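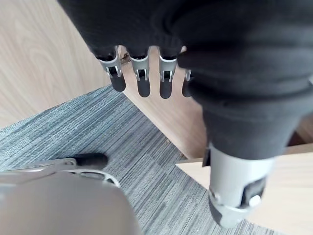
Skip to content Projects Reports People Contact

Reports > Funded work > Lundau records room > Progress

We use cookies to remember your settings. Accept Decline

Lundau records room: progress report to the Porkby fund
03/03/2023
Prepared by Ans Bakker

You asked for a plain account of what the cabinet and filing work has done so far, and whether the second part of the grant should be released. My answer to the second question is not yet. I will try to be fair to the people who have put time into this.

The plan approved in December had three parts: replace the open racks with closed cabinets, move the paper records into binders with a label on each, and cut the time staff spend looking for things. The first part is mostly done. The second is under way. I have seen no good evidence for the third.

Spending to date is 3,055 against a budget of 3,740 for this stage. The original quote from Wuyts was 3,000, and the difference is delivery and a second set of hinges. I was told the extra hinges were needed because the doors would get heavy use. I asked how heavy and got no figure. The invoice has been paid all the same.

The cabinets themselves are decent. They are a light wood-grain finish, the doors open wide, and the hinges are the concealed kind, so there is little to snag a sleeve on.
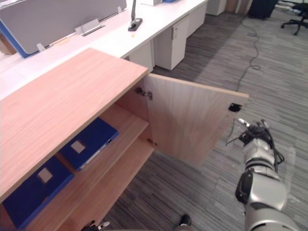

My doubts are about how the shelves get used. The binders are dark blue and all look alike once they are put away. Stored flat, as some of them are, they take up a lot of shelf, and anything placed on top has to come off before the one underneath can be read. The proposal assumed they would stand upright with the spines out. Either the shelf spacing or the proposal needs to change, and I would like that settled before another cabinet is ordered.

Labels are the other weak point. Heiðrún Vídalín drew up a sensible scheme by year and subject, and I have no quarrel with it on paper. But a small square label on the cover does its job only if the cover is what you see when the door opens. She agrees that spine labels should be tried and has offered to do one cabinet as a test. I support that, provided someone other than the two of us does the looking up.

The Salton office claims that retrieval is "much faster" under the same system. They did not time it before they switched, so I have left their claim out of our results.

Before the next payment I would ask for the following:

— a written decision on flat or upright storage
— one cabinet with spine labels, in ordinary use
— search times taken the same way in the old racks and the new cabinets, while the last racks are still standing

None of this needs new money. The unspent 685 should stay where it is until the search times are in, and I will send them whichever way they come out.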